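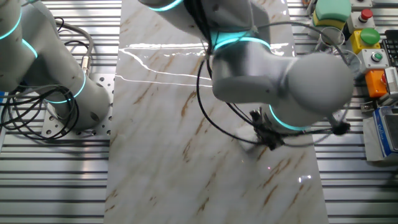

Kick log - December, afternoon session

Placement kicks first. Rito tee, the low one, ball upright, 2 steps back and 2 across. Pulled the first few left, then moved the plant foot out a touch and they straightened up. Keep that.

Sensor ball (Umellow) pumped up again before we started, it had gone soft over the week. Launch speed readings looked sensible after that. Anything logged before kick 1202 in the sheet was on the soft ball - don't mix the two sets, I've coloured the old rows grey.

Longest good one 57 yards off the tee. Hang time on it missing, stopwatch not reset. Annoyng.

Punts - shorter go at these. Drop is still the problem. Nose of the ball tips down when it's let go from too high, then it comes off the side of the boot and the spiral dies. Try waist height next time and leave everything else alone.

Kárason boots v old boots: can't tell them apart on distance. Kárason pair feel stiffer in the toe. Need more kicks with each, same ball, same wind, before anyone orders a second pair.

Wind was a pest by four o'clock. Across, right to left, gusty. Last set probably not worth keeping but it's in the sheet, marked W.

Also read a bit more of the 1996 coaching manual, the chapter on plant foot angle. Says point it at the target. Ours is almost always open. Worth filming from behind.

To do
Chase Rorkenico about the spare net ties
New stopwatch battery
Sort tees by hieght, label them
Punts first next time, legs were gone by the end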